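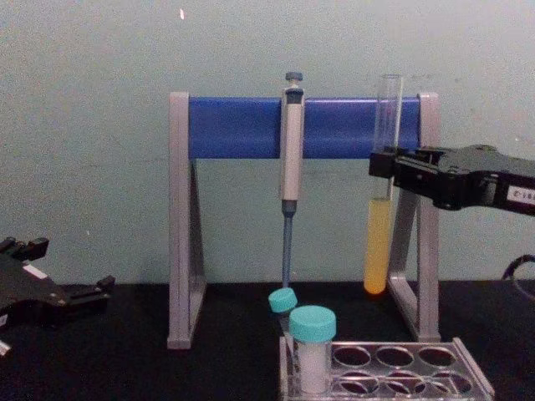

Small measuring of liquids is where most home workshops lose accuracy, and I want to share how I do it for wood dyes and concentrated cleaners. For many years I used kitchen spoons, and my colors never matched from one batch to the next. Now I keep separate tools for separate amounts, and I store each one the way a laboratory does. A pipette hangs upright from a bar, with the plunger at the top, and it does not lie in a drawer between the screws. You can make the same kind of holder from a wood strip and two legs that become wider at the foot, so it stands firmly on the table.

Which tool for which amount

Under 24 ml I take a syringe without needle. They are cheap at the pharmacy, and the marks are easy to read. Up to 200 ml I use a narrow measuring cylinder. For 600 ml and more, a normal kitchen jug is good enough -- but write WORKSHOP on it with a permanent marker, and never bring it back to the kitchen.

Reading the level

Put the vessel on a flat surface and bring your eyes down to the line. The liquid is a little curved, and you should read the lowest point of the curve. My neighbor Gil-soo Kang tapes white paper behind the glass when he measures pale dyes. I tried it and I kept the habit.

Cleaning

Rinse with cold water first, then with warm water and one drop of dish soap. Pull the soapy water into the syringe several times and push it out again. Take the plunger out and let both parts dry separately on a cloth. For dyes with alcohol, follow what is written on the bottle.

Labels

I write the recipe directly on the jar with the date and the amounts. When the jar is empty, I photograph the label before I wash it. Please keep all mixed liquids on a high shelf, and do not put them in old drink bottles.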